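3.2 Soft items in the household sorting study

The second part of the study dealt with textile and soft goods kept together on a single covered table. Earlier work at the Alilley site was limited to rigid objects such as cups and boxes, which keep their outline when lifted. Fabric does not. A folded cloth may open at one corner, and a gathered bundle changes shape according to where it is held. For this reason, soft items were treated as a separate class and recorded under their own codes in the Birik catalog, which at the close of the work held 1,371 entries.

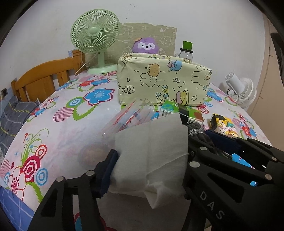

Figure 5. White fabric sheet with folded lower corner; dark grey bundle with braided cord to the right. Printed floral table covering.

Two codes proved hard to apply. The first, "flat cloth," was meant for towels, napkins and similar pieces. Coders disagreed on whether a cloth standing in a peak should still be entered as flat, and the rule was changed in October so that the code follows the item and its current shape is noted separately. The second, "tied bundle," was reserved for fabric gathered and held by a cord.

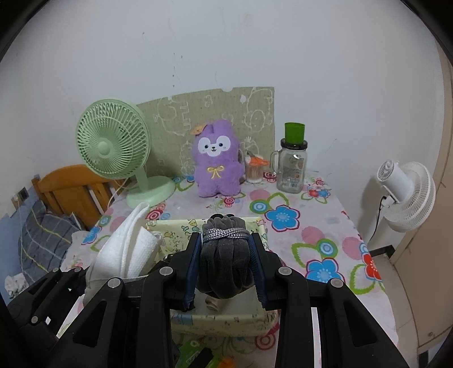

Under the revised rule, the cord is entered as part of the bundle and is given no line of its own. Baskets and trays are entered once, together with any lining, and their contents are listed beneath them. A lining with a printed pattern caused repeated errors in the first round, as small drawings were read as separate objects – a problem also reported in the Vilela pilot. Patterned table coverings raised the same difficulty. After retraining, 13 entries remained in dispute and were left out of the totals given in Section 4.

Reader comments (2)

Was the lining rule applied to the earlier entries as well, or only to those made after October?

Useful section. We have the same trouble with towels in our own coding sheet.

Contact the Skorneck Institute | Copyright Skorneck Institute | Back to top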